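This site uses cookies to remember your cart. Carry on browsing and we'll take that as a yes.

Filed under: Grippers & Handhelds / Demo Kits / Back in Stock

Rastura hand-held gripper pair — hire or buy

G'day all, Keabetswe Shezi here, I look after the hand tools at Prindetier. The Rastura pair is back on the shelf and I'm pretty chuffed, as it's the one I get the most emails about (and the one I keep pinching for my own projects!).

You get two grippers, a hard case, both chargers, spare jaw pads and 17 marker stickers, a few more than you'll need. Hire is $65 a day, or $833 to keep the set. We post from Clollthorpe, and orders in before lunch go out the same afternoon. The old Laizer pads won't fit these, sorry — the mounting holes are in a different spot.

My favourite bit is the squeeze. It's light enough that I can do over 30 pick-ups in a row without my forearm complaining, and I'm no gym goer. The case is a bit bulky for carry-on, so check it in if you're flying. I'd also give the pads a wipe with a damp cloth after each session and keep the thing out of a hot car, the grey housing doesn't love it.

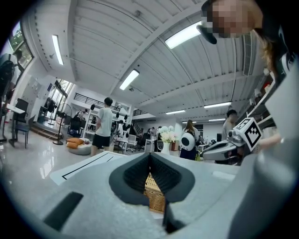 Jaw shape is what most people ask me about, so I'll have a go at it. I came from flat-fingered tools and took a while to warm to a V, but I wouldn't go back now, especially for handles and rims and anything with a bit of curve to it. The ribs run along the inside walls, and with the gripper right over a basket like this you can still peek through the gap and see the wicker underneath, so lining up is mostly a matter of looking down. The marker cube sits on top of the housing, and I'd keep your sleeves and hair well clear of it while you're recording. If you're hiring for a bigger group, drop me a line first and I'll see how many pairs I can scrape together.

Comments

tinkerer_bea: Do the pads come in a softer version? Mine slip a bit on glass.

Keabetswe: Softer ones are due in November! I'll put your name down.

Old Mal: Hired a set for my workshop, good fun. Case latch is stiff as.

rowan77: Any chance of pick-up in person?

Keabetswe: Sure is, just email first so I'm there to let you in.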